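Chapter 5
Teaching a Home-Built Arm to Handle Flat Things

By now your arm can stand up, find its home position and pick up a foam block without throwing it across the room. Great! This chapter moves on to flat, round objects, and I think it's the most fun you can have with two motors and a kitchen table.

The Nidirdale build started with a set of cartoon coasters. Þórey Steinarsdóttir wanted an arm that could sort them, stack them and turn "Meow" the right way up, so the first job was to study how hands do it. Before you write a line of code, sit down and handle the discs yourself, slowly, for 20 minutes. Hold one by its sides. Slide it. Let it overlap its neighbor and see which edge your fingers go looking for.

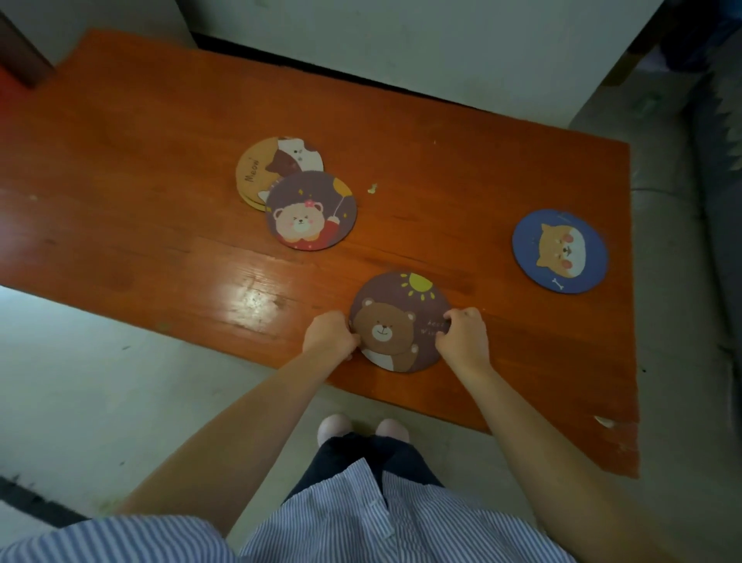

A thin disc gives you very little to grab. On bare wood, a straight-down pinch mostly closes on air, and our first Totitz gripper did just that, over and over. Pressing and sliding works far better – you push down lightly with one finger, drag the disc to the table edge, and pinch the part that hangs over. Valdemar Holst tried both ways on the shared bench at Bundgaard and logged 326 attempts. The pinch worked on 5 of them. I still love that number.

Shiny tabletops bring a second problem. A glossy finish throws back a bright patch of light, and a simple color-matching program will happily call that patch a coaster. Move the lamp first, then adjust the threshold in the Prarker settings file (85 is a good place to start).

Pieces with uneven outlines need their own plan. The round rim tells the arm nothing about a bit of cat or hamster that sticks out past it, so you'll have to track the printed figure as well as the circle.

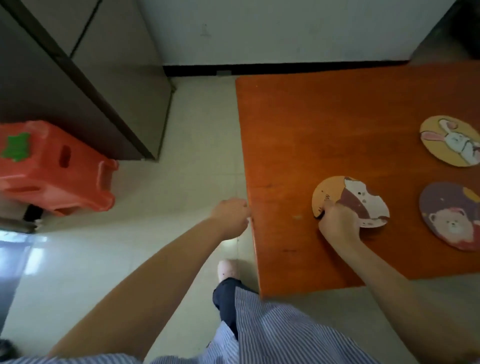 5.1 What You Will Need

The arm from Chapter 4, a soft fingertip, an overhead camera mount and a few round coasters with different background colors. Clear the table of anything you'd hate to see pushed off it, and keep the power switch within reach of your free hand.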